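Standon site, staff and automation catch-up, 2 October
Minutes as typed up by me, Sobia Jatoi, so blame me for the spelling

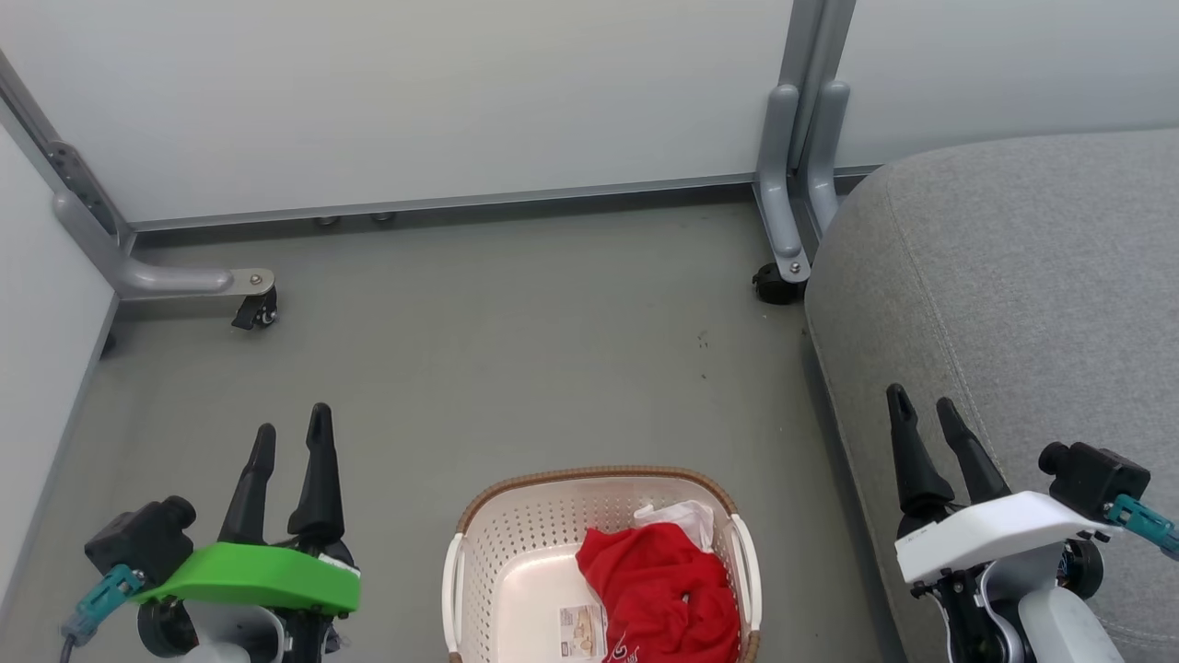
Nassoro Chege asked straight off whether the laundry trial meant fewer hours for the folding team, and said he'd rather have a plain answer now than find out from the rota. Fair enough! I had the same question written at the top of my pad.

Present: Nassoro, Junaid Talpur, Kálmán Kiss, me. Aurelia Hodoroagă joined by phone from Plistow (the line was dreadful, so if I've got her wrong she can shout at me).

1. Hours
Junaid says no contracted hours change before April. After that he can't promise, and he didn't pretend to. What he does want is for two people per shift to be trained to work alongside the arms, which means setting out the baskets, starting the run and stepping in when it gets stuck. Nassoro wanted to know if that comes with more money. Junaid will ask Qureshi, who hold the budget, and come back to us in writing. I've underlined "in writing".

2. How it's going
Kálmán read out the Drurix log. 1127 garments put through so far, and he reckons shirts and towels are decent now. Anything with a hood is still hopeless, and he's stopped trying fitted sheets altogether for the time being. We had a bit of a side chat about fitted sheets, as I can't do them either. He'd like the baskets put down in the same spot each time, facing the same way, and would we please stop piling them so high.

3. What it's like on the floor
This took up most of the meeting. I said the bit I mind is the waiting. You used to fold and have a natter, and now you stand there watching for a jam, and by the end of a shift I'm more tired than when I did the lot by hand. Nassoro agreed, but he also said his wrists are much better, so it's swings and roundabouts. Aurelia told us Plistow swap over after 2 hours on the arms and people there seem happier with it. We all liked that, and Junaid is going to redo the rota to match.

4. Cameras
I asked who sees the pictures from the cameras on the grippers. Kálmán says they're for the arms to work from and only his team looks at them. Nassoro would like that on a notice by the door, with a name to ring. Agreed, Kálmán to write it.

5. Training
8 places, 12 names down already. Junaid will see about a second session. Night shift to get first pick this time, please, as they missed out on the last lot.

6. Anything else
The kettle. Still broken. Junaid has it on his list.

Next meeting in the same room, date to follow once Aurelia has checked her diary.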